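Flerkis handheld gripper for teaching shelf and table tasks

3 min read

Flerkis is a gripper you hold in your hand. A person does a job with it the way they would normally do it, and the recording is used to set up a fixed arm that later does the same job. It is sold by Wadora for small workplaces where things get picked, moved and put back all day: sample rooms, mail rooms, light assembly, returns desks.

The body is light gray and molded, with slotted vents on both sides. The jaw lining is a wear part and can be changed at the bench without sending the unit back. Each lining is rated for 2000 grips. The heaviest item we recommend is 500 grams.

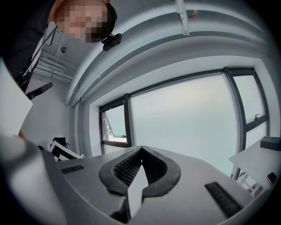 Most of the questions we get from buyers are about the staff, so we will answer those first. The people who know the job do the teaching, and they need time set aside for it. Plan on sessions of 4 hours at most, with breaks, and do not add them on top of a full shift. Teach in the room where the work is done. An ordinary office will do, with a white table by a big window and the usual chair left where it stands, and there is no need to clear the place out or put up screens. Daylight changes through the day, so record some sessions in the morning and some late in the afternoon.

At Cosidwood, the returns desk started with Flerkis in January. Noura Tannous runs that desk. Her team still opens every parcel and decides what happens to it, but the arm now does the sorting into trays. "We stand less and we check more," she says. "The first weeks were slow and I would tell anyone to expect that." Two of her staff now spend part of the week teaching new items – that work is written into their job descriptions and paid as skilled time.

Supplied with each unit: gripper, two spare jaw linings, charging cable, carry case, printed guide. The Hou desk arm is sold separately. Orders placed by Mon 20 April ship with a third spare lining.

Related items
Hou desk arm, single
Jaw linings for Flerkis, pack of 4
Sorting trays, stackable
Wadora staff training day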